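Wrist camera cable hangs into the view, how do you route yours?
Hitstead Makers forum > Robot arms

ullby_arm, 7/2/26
Hello all. I am building a small arm in our shared workshop, with a two-finger gripper. For practice I use an edding marker.
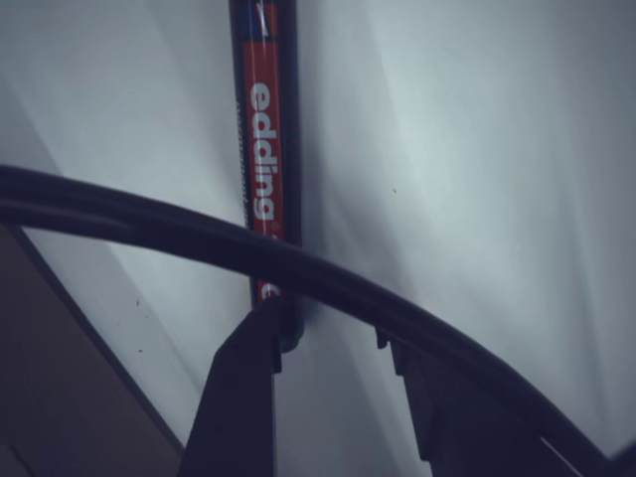

The cable has 235 mm of free length between the wrist and the elbow. If I make it shorter, it pulls when the wrist turns fully. If I leave it, it comes between the camera and the marker – and I am afraid the fingers will catch it. What do you do?

figueroa_bench
Take it behind the wrist and fix it at two points, with the slack at the elbow. Mine is done like this and I have no trouble.

dumell4
I don't agree. Fixed at the wrist, my cable broke inside after 623 cycles. I would leave the loop but turn the connector to the other side.

figueroa_bench
Then your clamp was too tight. It should hold the cable, not squeeze it.

dumell4
Maybe. It was a 4 mm cable and quite stiff, I admit.

ullby_arm
Thank you both. I will turn the connector first, as this needs only 4 screws. If the loop is still in front, I will try the clamps, but loosely.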